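Reading time: 4 minutes

Print this page | E-mail this page

Brindholm folding worktable: a long-term review

I bought the Brindholm folding worktable to replace a door on two sawhorses. The door had served me well enough, but it took up half the back room and I couldn't put it away when people came to stay. The Brindholm folds down to the thickness of a suitcase and hangs on a pair of hooks behind the door. I have now used it for 10 months, mostly for bookbinding, sometimes for wallpaper and once for a large amount of jam.

The table comes in one box with the legs already attached. There is nothing to assemble except the four rubber feet, which push on by hand. Mine arrived with one foot missing. I wrote to the shop in Alham where I bought it, and a man named Reto Imhof mailed me a bag of them within the week, so I have spares.

Setting up takes a minute or so once you know the order. You open the long legs first, then the short brace, then press the brace down until it clicks. If you do the brace first, the legs will not open all the way and the top sits crooked. The instruction sheet shows the steps in drawings only, and the second drawing is hard to read. I wrote the order on a piece of tape and stuck it under the top.

The top is the best part. It is flat, and it has stayed flat. I checked it with a steel ruler when it was new and again last month, and there was no gap under the ruler either time. Paste wipes off with a damp cloth. Ink does not, if you leave it overnight. Knife cuts show, so use a mat.

It is less steady than a fixed table. Pressing straight down is fine, and I have had a full nipping press on it without worry. Pushing sideways is another matter. When I sand the edge of a board, the whole table rocks a little along its length, and on a smooth floor it will creep. I put a strip of rubber matting under the two feet nearest me and that stopped the creeping – the rocking is still there.

Height is fixed. It suits me for standing work, but my neighbor Hermine Hollenstein, who is a good deal shorter, borrowed it for cutting curtains and found it tiring after an hour. The Eberhard table, which costs more, has legs that adjust in 4 steps. I tried one in the showroom at Setville. It was very solid, but it was also so heavy that I would not want to lift it onto hooks every evening. If your table can stay in one place, look at the Eberhard first.

One more thing about size. The Brindholm is sold as a table for small rooms, and it is, but you need to be able to walk along at least one long side. Mark the outline on your floor with tape before you order and leave it there for a day. I found that mine had to stand at a slant to clear the closet door. 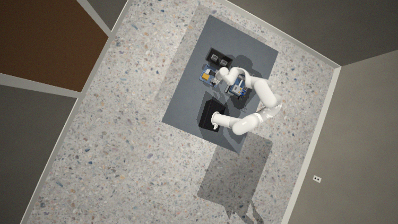
ALHAM, December – A few notes after the first winter. The back room is not heated at night, and I was curious whether the hinges would stiffen. They did a little. A drop of sewing machine oil on each one fixed it. The click on the brace is softer than it used to be, but it still holds.

The paint has started to wear at the corners where the table rubs against the wall hooks. I have wrapped the hooks in felt. Brindholm sells padded hooks as an extra, but for the price I would expect them to be in the box.

I would buy it again for bookbinding, cutting and pasting. I would not buy it for planing or sawing. The carrying strap is too short to go over a shoulder and I took mine off.

Related reviews
Eberhard adjustable table, two years on
Bone folders compared
Three cutting mats under daily use
Clamp lamps for small workrooms
What to look for in a used nipping press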